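We use cookies to keep this site running. By continuing to read you accept our cookie policy. Accept | Settings

Trakside picking service: first notes from the trial

Since July we have been trying out Trakside, the shelf-picking package that Eltska sells to small stores and stockrooms. Several readers asked what you get for the money and how much work it is to set up, so this item covers both.

The package is a software license for a two-armed robot, a setup visit and a support line. The robot itself is extra. You can lease it through Eltska or bring your own if it is on their supported list. Our lease runs through the local dealer, Clamero, and Sandro Caruso handles the account there.

The basic job is called basket pick. The robot carries a shopping basket in one hand and takes items off the shelf with the other. You give it a list, and it works through the list in order. We started with fruit on a plain white cubby shelf, one item to a cubby, as the manual suggests for the first week.

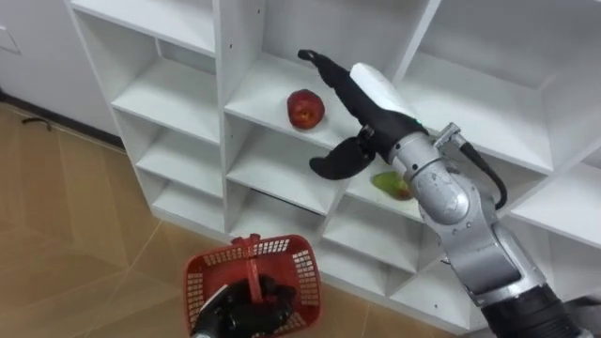

Setup took longer than the sales sheet says. The sheet allows a morning. Tomomi Tsuji did ours and needed until four in the afternoon, mostly for the shelf map. Each cubby has to be entered with its height and depth, and the software will not let you copy a row. Eltska says copying is planned for the next update but did not give us a date.

Once the map was in, we ran basket pick on apples and pears only. In 413 attempts the wrong item was picked 20 times, nearly always when two cubbies next to each other were both in use. Leaving a gap between items helped. Drops were rare, and most of them happened at the basket, when the item caught the rim on the way in.

Speed is modest. Kenna Moncrieff can fill the same list by hand in a fraction of the time, and Eltska does not claim otherwise. They sell the service for overnight restocking and early order prep, where a slow pace matters less.

The support line is good. Noboru Sakai called twice, once about error 503 (the software had lost its license server) and once about arm limits near the bottom row. Both calls were answered by a person who knew the product.

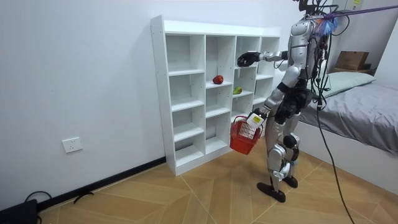
Can it be used with shelves we already own?

Most open shelving will work, provided the cubbies are wide enough for the hand and the shelf can't shift when it is bumped. Doors and drawers are not covered by the basic license.

The license costs $2000 a year, with the setup visit included. Extra shelf maps are charged separately, so ask for that price in writing before you sign. Chiyo Nishimura is testing the Yoshida add-on for boxed goods next, and her notes will run in a later issue. Send questions for her to the newsletter desk by Monday.

Shares: 14 | Comments: 6

Contact | Copyright, all rights reserved | Back to top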